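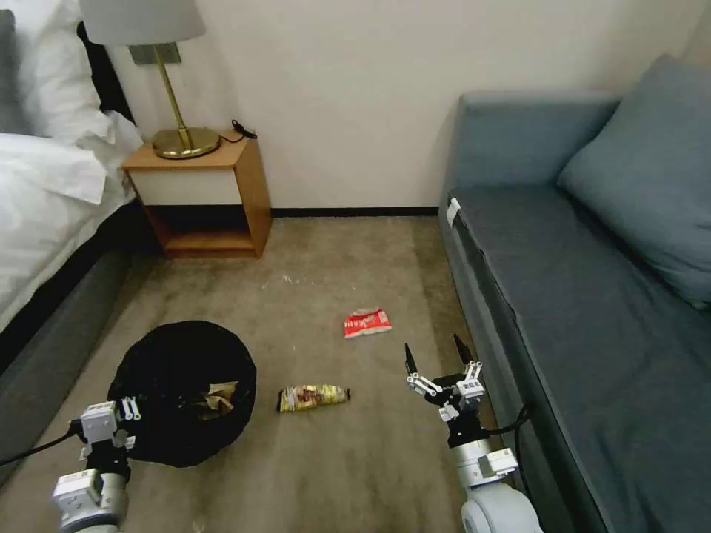
Week 6 notes – Comparing grippers on floor pickup
Soto Lab, mobile manipulation course. Bring these to the February session, I won't print more.

Last week was tabletop. This week everything is on the carpet and it gets harder fast. Same two-arm setup, same head camera. Task for everybody: litter off the bedroom floor, into the trash bag, arms back to the start pose.

What we are comparing

Detitard fingers – slim, pointed tips, stiff. What most of you have used so far.
Graltness pads – wider, soft face, more contact area, slower to swap.
Controller stays the same for both (Arnaud, default gains). Please don't tune it for one finger set and leave it alone for the other. Two groups did this last year and I had to throw out both reports.

Why wrappers are annoying

A snack bag has no fixed shape. Squeeze it and it becomes a different object. Your grasp planner picks a point on the surface, the finger touches down, the surface goes somewhere else. Shiny film also gives holes in the depth image, so the point may have been bad to begin with. Check the raw depth before you blame the fingers.

Flat things are worse. A candy bar wrapper lying flush on carpet has almost no edge to get hold of. Pointed tips can dig slightly into the pile and come up under the edge. Pads mostly skate over the top. On a hard floor I would expect something different, so write the surface down in your log.

Carpet also hides height error. Fingers sink a little, no alarm, looks fine on screen, then the grasp closes on fibers and you lift a tuft. Watch the motor current on closing. If it rises early you have carpet.
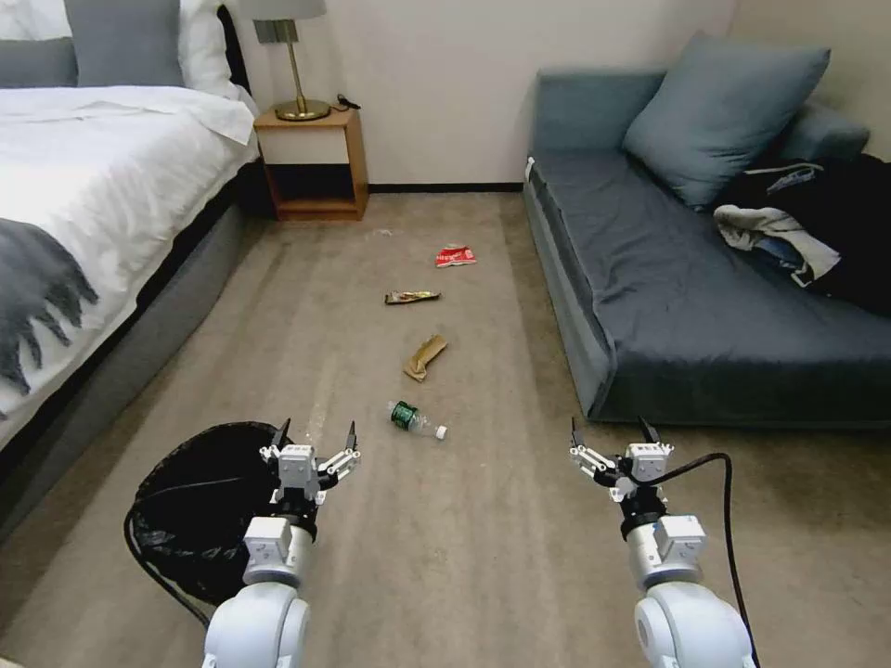 Order matters more than people expect. Nearest first is the obvious policy and a decent baseline, but think about which arm is doing the reaching. If the left arm owns the bag side, everything picked by the right has to cross over or be handed off. Handoff = second grasp = second chance to drop. Crossing over = the forearm passes in front of the head camera and you lose sight of the floor for a moment. Pick one approach and stay with it for the whole set. Put it in your method section!!

Bottle: rigid, round, rolls. Approach across the body, fingers either side, not down the long axis. Clear plastic is close to invisible to the depth sensor, so the label and the cap are your friends. Aim at the label. A bottle with water left in it shifts its weight when you tilt, so lift first, rotate after.

Paper: easy grasp, bad release. Light crumpled stuff hangs on a fingertip when you open. Open fully, wait, then retract. Graltness pads were noticeably stickier here in my own trials. Don't count a drop as done untill the item has left both fingers.

The bag

Everyone forgets the bag is also an object. Thin plastic, the mouth moves if you brush it. Release from above the opening with clearance, don't lower the wrist in. If the rim folds over, mark the trial as a bag failure, seperate from grasp failure. These get lumped together every time and then the table says nothing.

Drawstring – keep it away from the fingers. If it catches, stop the arm. Do not pull.

Protocol

10 trials per finger set, same start layout. Photo of the floor before each one so you can put items back where they were. Log for every item: which arm, attempts, result, seconds from first motion to release. Time limit on one attempt is your choice, just write it down.
A nudge that moves an item without lifting it is an attempt. Yes, even if you didn't mean it.
After 2 failed attempts on the same item, move on to the next.
Crumbs don't count as litter. Leave them.
Anything on the bed or sofa is out of bounds. If an arm touches bedding, abort and record it.

Camera stuff

Head view is good for choosing the item, bad for the last bit of the approach, where your own gripper covers the target. Wrist camera helps if your arm has one. If not, commit to the pose from before occlusion and go straight down. Small corrections made blind were the main source of misses in last year's logs.
Cables: leave slack in the loop at the wrist, run the joint through its full range by hand before power on. A snagged cable looks exactly like a controller problem in the plots.

Logging rate – Arnaud box can go to 1,000 Hz, you don't need it, files get huge. Use the lab default.

What I want in the report

One table, finger set by item type. Failures split: missed, slipped, stuck on release, bag. A paragraph on which set you would keep for this room and what you'd give up by keeping it. Plots only if you refer to them in the text.
No overall score please. A single average hides the flat wrapper result and that one is the interesting part.

Reading before next time: soft contact chapter, first half only. Friction cones again, sorry. Next week same floor, only one arm, so save your layouts.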